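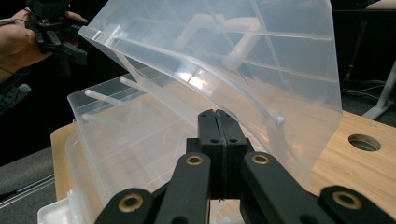 Couvercle transparent pincé entre les deux doigts, boîte de rangement juste derrière.

woris-sync : recaler deux pinces tenues à la main sur la même horloge

Bon, je me lance dans un vrai README, parce que l'ancien tenait en quatre lignes et que je recevais toujours les mêmes questions. woris-sync, c'est la brique de Woris qui prend les enregistrements bruts des deux pinces (main gauche, main droite) et qui en sort un seul épisode propre, avec les images, les poses et l'ouverture des doigts sur une base de temps commune. Je l'ai écrit pour mes manipulations à deux mains, du genre boîte à couvercle, et c'est là-dessus que je le teste tous les jours.

Ce que ça fait, en gros

Le script lit les deux flux, cherche le décalage entre les horloges, rééchantillonne le tout, puis écrit un dossier par épisode. La recherche du décalage se fait sur la vitesse des poignets : je corrèle les deux signaux et je garde le pic (c'est bête, mais ça marche mieux que mes trois tentatives précédentes, dont une avec des bips sonores que je préfère oublier). Pour les poses, j'utilise Salameh, mon petit estimateur visuel-inertiel, mais vous pouvez brancher le vôtre, il suffit de respecter le format décrit dans docs/poses.txt.

Installation

Il faut Python et ffmpeg, le reste vient tout seul :

pip install -e .
woris-sync check

La commande check vérifie que ffmpeg répond et que les fichiers de calibration sont lisibles. Si elle râle sur la calibration, relancez woris-sync calib avec la mire avant d'aller plus loin, sinon vous allez perdre votre après-midi comme moi !

Le jeu d'essai « boîte »

Je fournis un petit lot, rirkcombe-boite, pour que vous puissiez tester sans matériel. Il contient 171 épisodes, dont 24 mis de côté pour la validation. L'objet est un bac en plastique transparent avec son couvercle, posé sur une table en bois clair. Côté perception, c'est un objet franchement pénible : les reflets bougent avec la caméra, on voit le bois à travers les parois et les points d'intérêt se collent un peu n'importe où. Du coup, si votre estimateur de pose tient là-dessus, il a de bonnes chances de tenir ailleurs.

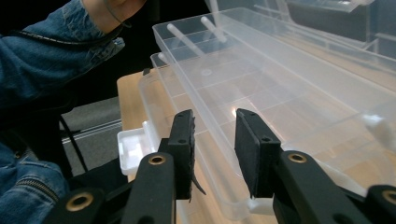 Réglages que je touche le plus souvent

max_lag_ms : 80 par défaut. Au-delà, je rejette l'épisode et je l'écris dans le journal. Vous pouvez monter, mais regardez alors la courbe de corrélation à l'œil.

window : 16 images. Plus court, le pic devient flou ; plus long, on lisse les gestes rapides et la fermeture des doigts arrive en retard.

mask_glare : désactivé. Ça masque les zones saturées avant l'extraction des points. Utile sur du plastique transparent, franchement nuisible sur un objet mat et clair.

Ce qui coince encore

Quand les deux mains restent immobiles longtemps, il n'y a rien à corréler et le décalage part dans le décor. Je fais un petit mouvement des deux poignets en début de prise, et pour l'instant c'est ma seule parade. L'ouverture des doigts est aussi un peu bruitée quand l'objet pincé est transparent (j'ai un filtre en cours sur la branche grotovham, pas encore fusionnée, ne l'utilisez pas pour entraîner quoi que ce soit). Et l'export ne gère que deux flux ; si vous ajoutez une troisième caméra, il faudra mettre les mains dans export.py.

Format de sortie et version

Chaque épisode donne un fichier d'état, deux vidéos et un meta.json où je note le décalage trouvé et la hauteur du pic. Lot et README mis à jour le jeudi 21 juillet. Les fichiers de décembre utilisent l'ancien ordre des quaternions, passez-les dans woris-sync migrate avant de les mélanger aux nouveaux. Pour un bug, ouvrez un ticket avec le meta.json en pièce jointe, je réponds assez vite !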